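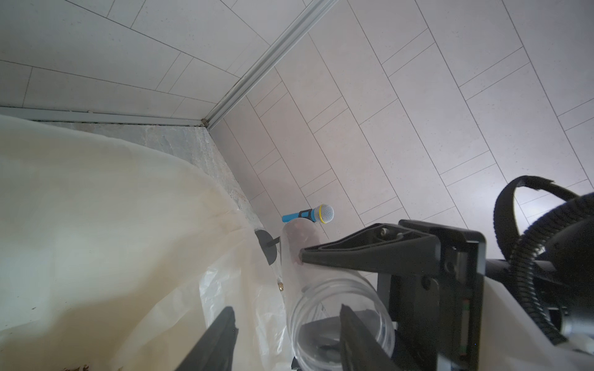
Grey tiles, floor and wall, with a metal trim along the wall's edge.

Rania read the last page again, standing up. Custerdale would keep the bridge. Nokorov would get the river road, and the prisoners, all 635, home by August.

"They've changed clause 4," she said.

Ashwin took the page. Swore. Gave it back.

"Handover" had been in there since 2018. Two wars' worth of drafts. Now it said "visit". One word. Somebody on the Nokorov side had typed it in overnight and hoped.

"Does Pai know?"

"She's on the phone to the president."

Through the wall, Sumathi Pai's voice, low, then not low at all. Then nothing. Nearly midnight. The cameras were already set up downstairs, flags ironed, two pens in a box.

She came in with her shoes in her hand.

"He says sign."

"With that in it?"

"He says the people wont read clause 4."

Rania thought of her brother, 23, his one letter, the bad spelling. She put the page face down on the desk and sat on it.

"Then he can come up here," she said, "and ask me for it."

Ashwin went and locked teh door.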